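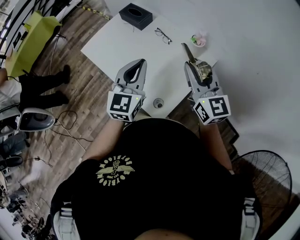
Figure 4. Two hand-held grippers over a white table. Photo: Eglītis / Clulelham

4. What people remembered of the ending

I went into this part of the study fairly sure that a twist would stick. You sit through two hours of double-crossing, somebody turns out to be working for the other side, and surely that's what you take home with you? Well, no. When I rang my Jarkmont viewers in October, a good while after the screening, only 7 of the 10 could tell me who had betrayed whom, and two of those had the characters the wrong way round (I counted them anyway, as they clearly knew there had been a betrayal).

What they did remember was food. The long supper before the robbery came up again and again, usually with a dish that isn't in the film. One viewer gave me a lovely account of a soup – I've been through the supper twice looking for it and it isn't there. I had no code for this in my original scheme, so I added one, "table talk", and went back over all the earlier interviews with it.

The Clulelham group was harder to read. They had seen the dubbed print, and the dubbing gives the old partner a much warmer voice than he has in the subtitled version. Several of them liked him so much that they'd quietly forgiven him, and told the ending as if he got away. I can't separate the voice from the town with a sample this small, and I'm not going to try. I'd love to see someone run both prints in both places, ideally with the same seats and the same dreadful heating.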